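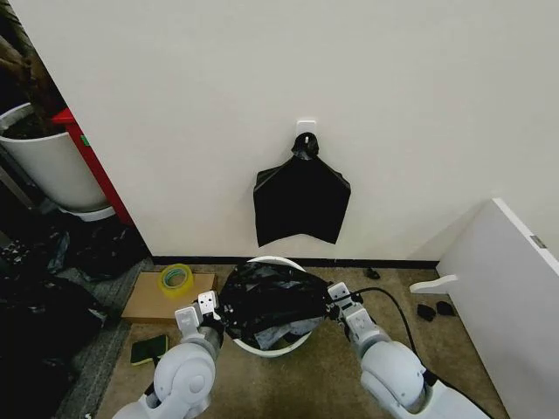
Office waste: the bill that gets bigger in small steps

Last updated: Apr 8, 2021
Print this article | E-mail this article

Most firms can tell you what they pay for rent and electricity. Far fewer can tell you what they pay to have their rubbish taken away, and fewer still know what is in it. The charge arrives as one line on a quarterly invoice, it goes up a little each year, and it gets paid.

Grelovus, a lettings company with offices on three floors of a former shoe warehouse, looked at its own line in February. It was paying for five large bins to be emptied twice a week. A supervisor went down to the yard before each collection for a month and lifted the lids. On most visits two of the five were less than half full. The contract charged by the lift, so the company was paying the full rate to have air driven across town.

The contract had been signed when the building held nearly twice as many people. It had rolled over three times since then. Dropping two bins cut the yearly charge by £2,477, and the only work involved was a telephone call and a letter giving notice.

Notice periods are where many smaller firms come unstuck. A typical agreement can be ended only in a short window before the renewal date, and the date itself may be printed on a sheet that was filed years ago by someone who has left. Amoah, which prints labels and packaging, missed its window by 25 days and had to carry on with the old terms for another year. It now keeps the date on the wall planner in the post room.

Indoors, the cost is mostly labour and liners. The usual arrangement is a small bin under every desk, emptied each evening whether it holds a week's paper or one apple core. The liner is often changed along with it. At Favska, an accountancy practice, the cleaning contractor was getting through 800 liners a month for a staff of 40.

The practice took away the desk bins and put in shared ones near the kitchen and the copiers. Staff complained for a fortnight, mainly about tissues and tea bags. A few brought in bins from home, which were allowed to stay provided their owners emptied them. Liner use fell to 545 a month — less of a drop than the practice had hoped for, as the kitchen bins filled faster and had to be changed twice a day.

Size matters too. A liner that is too small slips down inside the bin and has to be fished out. One that is too large costs more and leaves a lot of spare plastic round the rim. Zadska, which runs a chain of dental surgeries, found four sizes in its cupboards and bins that matched only two of them.

Recycling is harder to cost. Mixed paper and card is usually cheaper to have removed than general waste, but a load with food in it may be turned away or charged at the higher rate. Lids with a narrow slot help with paper. Food caddies need emptying daily in warm weather, and somebody has to be given the job by name.

Anyone starting from scratch should find the contract first and read the renewal clause, then look in the outside bins on collection day for at least four weeks. The invoice will give the number of lifts. It won't say how full the bins were.

Print this article | E-mail this article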